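Stidevari

Stidevari is a country and folk group from the river town of Oakley. The group plays a mix of old-time dance tunes, slow ballads and its own songs, most of them built on fiddle, accordion and a twelve-string guitar. It has released two studio albums and a live recording, all on the small Plirno label.

Background

The group began as a house band at the Perkari, a dance hall on the edge of Oakley. The hall held a weekly supper dance, and the players were hired to fill the gap between the meal and the main act. At first they had no name and were listed on the posters as "music from 8". The name Stidevari was taken from a waltz they closed with most nights.

During its first years the group played almost nothing but dance music. Songs with words were added slowly, at first because the dancers wanted a rest between the faster sets. By the time the supper dances ended, half of each show was sung.
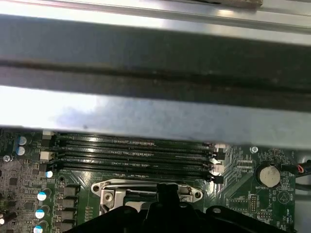 Where does the waltz itself come from? It was learned by ear from an older accordion player at the Perkari, who had it from a wedding band. No written copy is known, and the version the group plays has an extra eight-bar section added in rehearsal.

Recordings

The first album, Supper Dance, was recorded in the hall over two nights with the tables pushed back. It has no overdubs apart from a second fiddle on the last track. The first pressing ran to 1,807 copies, an odd number that came from a short delivery by the pressing plant, and sold out at shows. Plirno has reissued it once, with a different sleeve and a corrected running order -- the original had two of the polkas listed the wrong way round.

The second album, Low Water, was made in a proper studio and is quieter. Drums appear on only three songs, and the accordion is missing from the whole of side two.
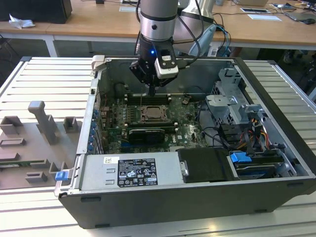 A reader of the Plirno newsletter wrote in to say that Low Water was the better record but the wrong one to hear first, as the dance tunes explain where the singing comes from. Other listeners found the change too sudden, and the group put several polkas back into its shows the following season.

The live recording, Eighty Chairs, is named after the seating at the Perkari, which is licensed for 80. It was taped on April 29, 2023 and contains the only released version of the full waltz, at just under nine minutes.

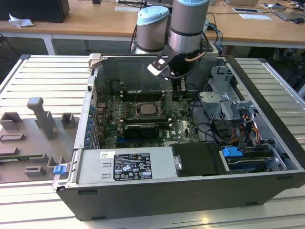

The tape also includes two songs that had been dropped from Low Water, both sung without accompaniment until the final verse. One of them, "Ferry Road", has since become a regular encore.

Style

Most Stidevari arrangements start with the fiddle alone. The accordion usually takes the second pass at the tune, and the guitar keeps to chords and bass runs. The singing is in close two-part harmony, with the lower voice carrying the melody -- the reverse of what many country duos do. Tempos on stage are quicker than on the records.

Live work

The group tours little. It plays a run of village halls each May and returns to the Perkari for a winter dance, where requests are taken on slips of paper during the interval.

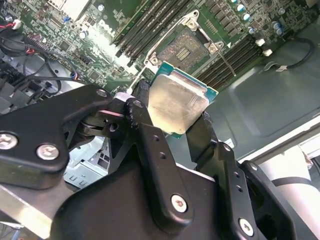
Processor held in a gripper above a green Dell motherboard.

Albums

Supper Dance (Plirno)
Low Water (Plirno)
Eighty Chairs, live (Plirno)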